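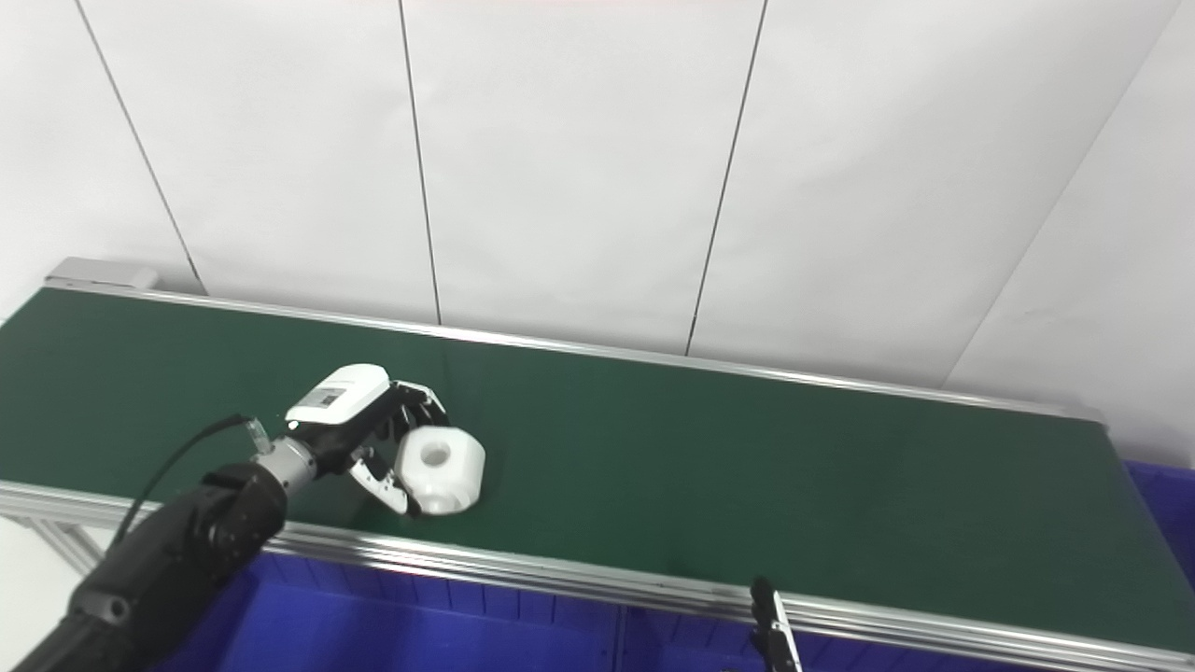 Belt drift on the Livthorpe conveyor, 18 Mar 2019. The belt walks toward the wall when run at full speed and comes back when slowed down. Ran it unloaded for most of the morning and measured the drift at the tail and at the drive end. The near rail is the wide ribbed extrusion and has a decent edge to put a rule against, so all offsets are taken from there. The far rail is a thin strip tight to the wall and there is no room to hold a rule square to it. Offsets in the old log were taken from the far rail and should not be compared with the ones below.

Setup
Belt: Hornine 3743, dark green, smooth top, replaced the textured one. Center distance between rollers 2000 mm. Take-up at the tail end, one screw per side. Drive settings left as found. Belt and both rails wiped down before starting, IPA on a lint-free cloth, no water.

Method
Chalk mark across the belt at the splice. Run for ten minutes, stop with the mark at the tail, measure from the inner edge of the near rail to the belt edge. Repeat with the mark at the drive end. Same rule throughout, read by me each time. One screw moved between runs, quarter turn at a time, other screw not touched.

Results
Start of day, full speed: belt edge moved 4 mm toward the wall at the tail, 1 mm at the drive end.
Wall-side screw tightened a quarter turn: 2.5 mm at the tail, 1 mm at the drive end.
Second quarter turn: 1 mm at the tail, 1 mm at the drive end.
Third quarter turn: belt went the other way, 1.5 mm toward the near rail. Backed off to the second setting and locked the nuts.
Half speed at the second setting: no movement I could read.

The drive end figure did not change with any of this. Either the drive roller is slightly out of parallel or the splice was cut off square. Wing-yan Ko thinks the splice. She checked the last Hornine belt on the flat table and got a bow along one edge, and the supplier accepted it back. I would sooner check the roller first because it can be done without taking the belt off.

Tension
Deflection at mid span with the small weight on: 19 mm before adjustment, 16 mm after. Balard sheet allows up to 20, so both are inside. Marked the screw heads with paint pen after locking.

Rails
The near rail collects dust in the grooves. Brush first, then vacuum, then cloth. Cloth on its own pushes the dust to the bottom of the groove and it comes out later onto the belt. The top face was polished up last week with the blue paste and now throws reflections, bad enough under the overhead lights that I read the rule wrong on the first pass and had to discard that run. No more paste on that face. The far rail is to be wiped only.
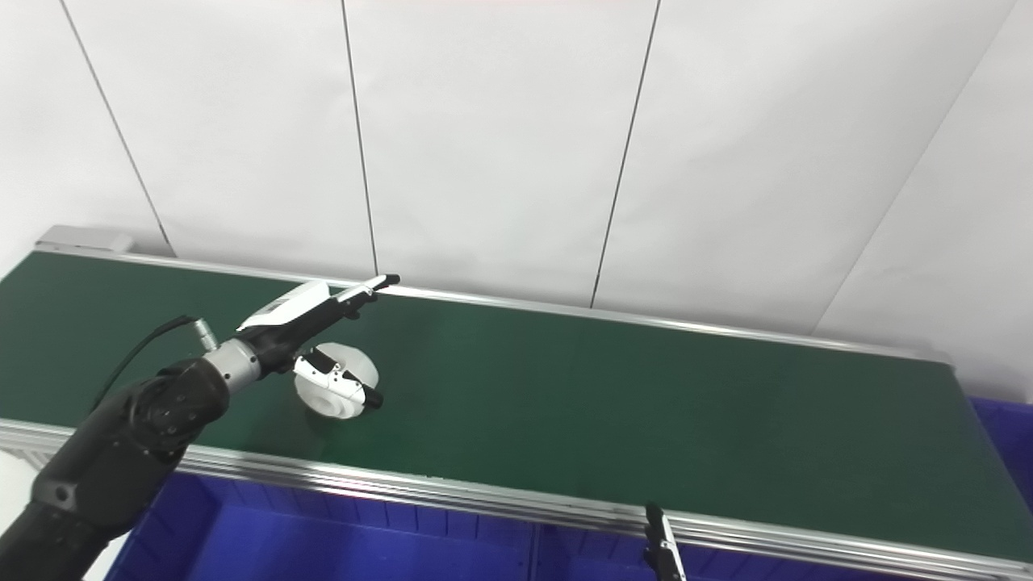 Back rail against the wall, front rail with the grooves, end cap at the far upper left.

End cap
Took the gray cap off at lunch to look at the rail end behind it. Some chalk dust, no swarf. One of the fixing screws had been cross-threaded at some point. Chased the thread and refitted with a new screw. The cap sits flush now. Please use the hand driver on this and leave the cordless on the shelf.

Wall panels
The panels behind the conveyor are plain white, good for contrast against the belt, and should stay unmarked. No tape, no pencil. For a position reference use the near-vertical seam left of center, where it comes down to the back rail. I have written my positions as distance from that seam, plus to the right. The slanting seams are no use for this, since they read differently depending on where you stand.

There was a suggestion to move the whole conveyor off the wall to get a hand in behind the back rail. It would make tracking much easier to check from both sides. It would also mean re-leveling all the support legs, and the floor here is poor. The last leveling took me a full afternoon and I am not volunteering. If it is going to be moved it should be done together with the Gumede work in May, when the floor will be open anyway.

Surface
Smooth belt has a faint sheen and shows fingerprints. Handle by the edges when fitting. Checked slip with the flat steel block on a spring gauge, three pulls at mid span: 90, 92, 92 g. Textured belt was higher but I cannot find the sheet with the numbers. If anyone has it, clip it in here. Repeated the pulls after the IPA had had an hour to go off and got the same.

Open
Drive roller parallelism, needs the long square back from the other bench.
Splice check on flat table if the roller is good.
Order spare end cap screws, same length as fitted, pan head.
Ask Hornine if 3743 can be supplied with a finger splice instead of the straight one, and what it does to lead time.
Find the textured belt slip sheet.

Belt left at the second setting, nuts locked, half speed only until the roller has been checked. Anyone who needs full speed before then should do a tail offset at the start and finish and write both down on this page. Over 2 mm, stop and come find me or Wing-yan.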